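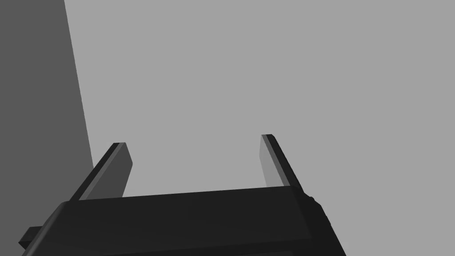 Can machines do the dull jobs yet?
Posted November 28, 2019 by Anitha Chettiar

We run a small packing room at Nonthorpe and I've been asked whether a two-finger arm could take over putting jars into trays. I've spent some 60 hours in simulation so far. My feeling is that it isn't ready for anything that changes shape or moves around. Has anyone got one doing real work?

karthik_alva
Depends on the work. We've had one loading blanks into a press since May. 2,853 parts last month and five stops. It does one part, from one fixture. Change the fixture and you lose two days.

brernard_fan
Five stops is better than our night shift. I think Anitha is asking too much of it. Jars in trays is easy if the jars arrive in the same spot.

Anitha Chettiar
They don't. They come down a chute and some land on their sides. Fixing the chute costs more than the arm.

karthik_alva
Then fix the chute anyway. You'd want it fixed for people too.

isaksson7
Disagree with both of you. Shop floor is the easy half. Show me one that can empty a dishwasher with mixed plates and a wet wooden spoon in it. I'd pay for that before a jar packer.

brernard_fan
Nobody's selling that at a price you'd pay. What rubber are you putting on the fingers, Anitha? Bare plates will slip on glass.

Anitha Chettiar
None modeled yet. I'll try a soft pad next and post the drop rate.

Comments (2)

Tove: We tried pads on glass. They wear fast – buy spares.

R.K.: Still folding my own towels.

Contact the moderators | © 2019 Storis Forums | Back to top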